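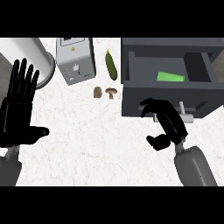 Nilton Apaza objected at once that a kitchen drawer is never tidy, only recently emptied, and that our survey had asked the wrong thing. We had asked households in Dillorport where they kept their string. Of the ten replies, six named a drawer and three named a different drawer when asked again in January – the last declined to discuss it.

Figure 1. Worktop with drawer.

We therefore dropped "tidiness" as a measure and used time to retrieval, following the Runutar study, whose authors were braver than us and included batteries.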